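# The Slow Way to Taltolton

The Ekora Trail begins at a bus shelter. Walkers arriving for the first time often pass it, expecting an arch or at least a map board, and have to be called back by the driver. From the shelter a gravel path drops between two hayfields to the river, and from there the route runs for 262 kilometres to the sea at Taltolton, crossing one high plateau, two gorges and a good deal of farmland on the way.

It was opened in seven stages, and most people still walk it that way, one stage to a holiday. The trail authority has never discouraged this. Its published guidance states that the route is intended "for persons of ordinary fitness with a reasonable allowance of time", and the day sections are measured accordingly. The shortest can be finished before lunch. The longest, over the plateau from Trimis, calls for an early start and a packed meal, as there is no shop or inn between the last farm and the lodge on the far side.

The authority changed its arrangements for overnight stays at the start of this season. There are 28 lodges on the route, and until last year a bed in any of them was given to whoever reached the door first. Beds are now reserved by date. A walker may book up to four consecutive nights at one time, and must confirm by six in the evening on the day before arrival. Unconfirmed beds are released at seven. 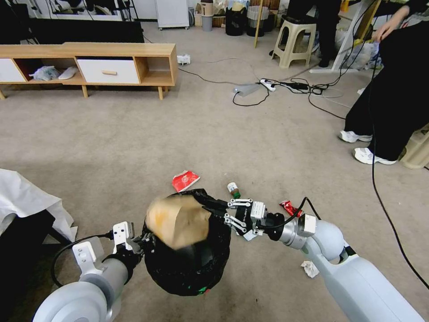

The reasons were set out in a notice issued in January. In the two preceding summers the lodges on the plateau had been full by early afternoon on most fine days, and walkers who arrived later had been obliged to continue in poor light to the next valley. The authority considered adding dormitories and decided against it. Water on the plateau comes from a single spring, and the flow in late summer would not support a larger number of guests.

A ceiling of 2,000 walkers a month now applies to the plateau section. It has been reached once, in August. The river sections have no ceiling, and the lodges there can usually be booked a day or two in advance outside the school holidays.

Senga Dalgleish has managed the lodge at Trimis for eleven seasons. She describes the new system as workable, with reservations of her own about the confirmation hour. Telephone reception is poor in both gorges, and a party that leaves the lower lodge after breakfast may not have a signal again until after six. Her practice has been to hold such beds until eight where the party has stayed at a lodge lower down the route, and she would like to see this written into the rules.
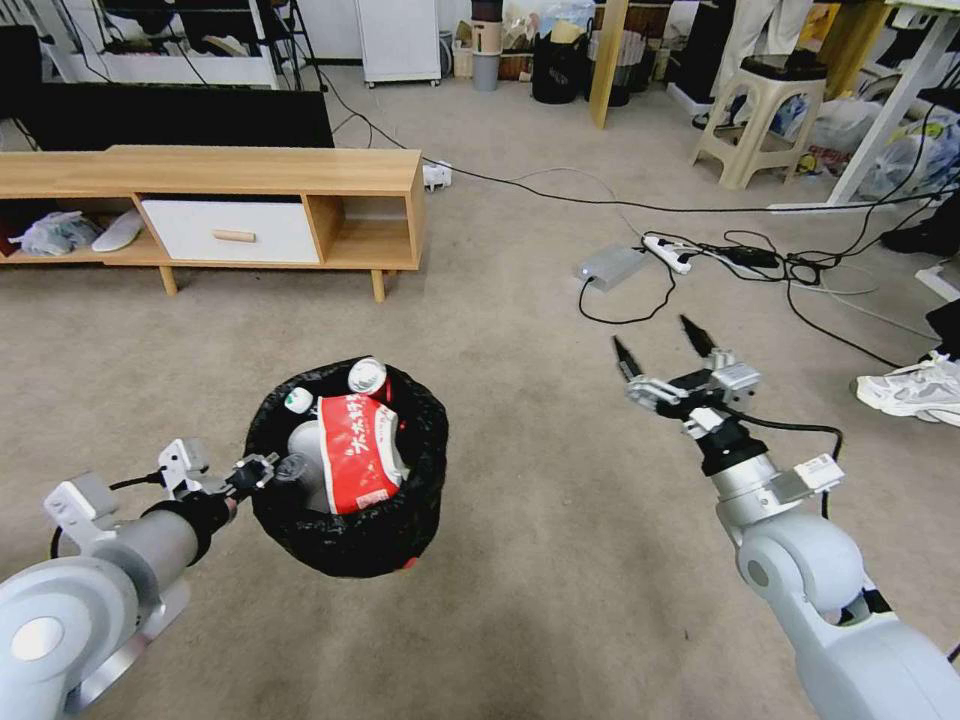

Hưng Lương, writing to this magazine after completing the first three stages, takes the opposite view. He found that beds held past the hour stood vacant on two of his nights, while other walkers had been turned away at the desk, and he asks that the rule be applied everywhere as it is printed. He adds that the confirmation can be made by any member of a party, including one who has stayed at home.

Both positions have been put to the authority, which will review the matter when the lodges close for the winter.

## Walking the river sections

The first two stages follow the Ekora closely. The path is level, well drained and wide enough for two people to walk side by side, and the bridges were all renewed before the opening. Kingfishers are common below the second weir. The orchards between the weir and the old customs house are private, but the path through them is open throughout the year, and in the weeks after harvest fruit is sold from tables at the gates.

The customs house itself is a lodge with a small exhibition on the ground floor. The displays concern the timber trade, and the ledgers are worth half an hour of anyone's afternoon. Elvia Quezada, who prepared the labels, has included a list of tolls charged on rafts, geese and travelling musicians. The musicians paid more than the geese.

Above the customs house the valley narrows. The path leaves the water and climbs through beech woodland on long, even bends, with a bench at each turn. In wet weather the stone steps near the top are slippery, and the older cart road, signed to the left, is the better choice. It adds forty minutes.
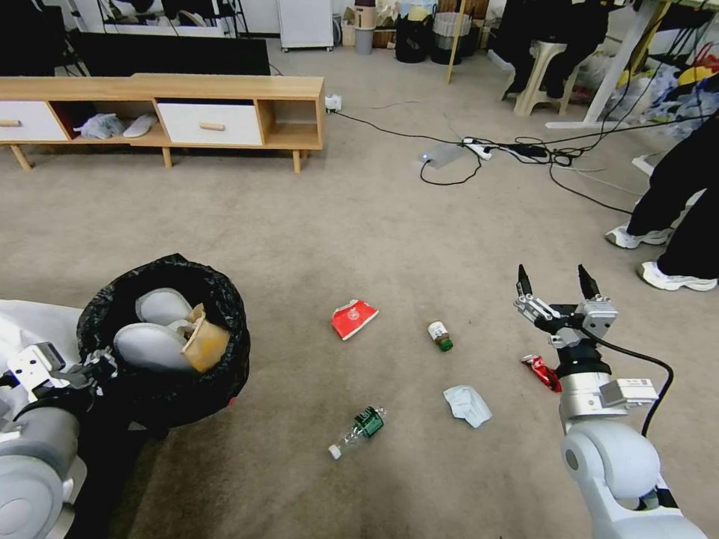 ## Over the plateau

Trimis stands at the foot of the climb. It has a bakery, a chemist, a church with a painted ceiling and a post office that will forward luggage to Taltolton. The bakery opens at five during the walking season.

The ascent takes most people three hours. At the top the country changes abruptly to open grassland, with limestone pavement on the western side and small tarns that dry out by September. Marker posts are set close together and painted yellow on the side facing the walker. In mist they should be followed from one to the next without short cuts, even where the path seems to make an unnecessary curve, as several sinkholes lie inside the bends.

The Meinecke lodge, at the far edge, is the highest on the route. Supper is served at one sitting. Soup, bread and a hot dish are included in the price of the bed, and vegetarian meals should be requested when booking. From the terrace the sea can be made out on a clear evening, a pale strip beyond the last line of hills.
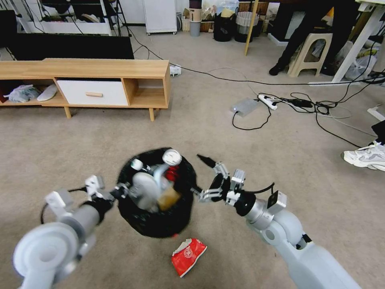

*A black bag held between two grippers on a beige carpet.*

The descent to Taltolton is spread over the last two stages and is gentler than the map suggests. The town has a range of hotels, a railway station and a harbour where the trail ends at a plain stone post. Certificates are issued at the harbour office on presentation of a stamped trail card.

### Practical information

- **Season:** Lodges open in mid-April and close on the last day of October. The river sections may be walked in winter.
- **Booking:** Through the trail authority, by telephone or post. Plateau dates are released three months ahead.
- **Getting there:** Buses to the trailhead meet the morning and afternoon trains. The return from Taltolton is by rail, with one change.
- **Dogs:** Permitted on a lead on all stages except the plateau between May and July, when ground-nesting birds are present.
- **Trail cards:** Available from any lodge. Lost cards can be replaced at Trimis.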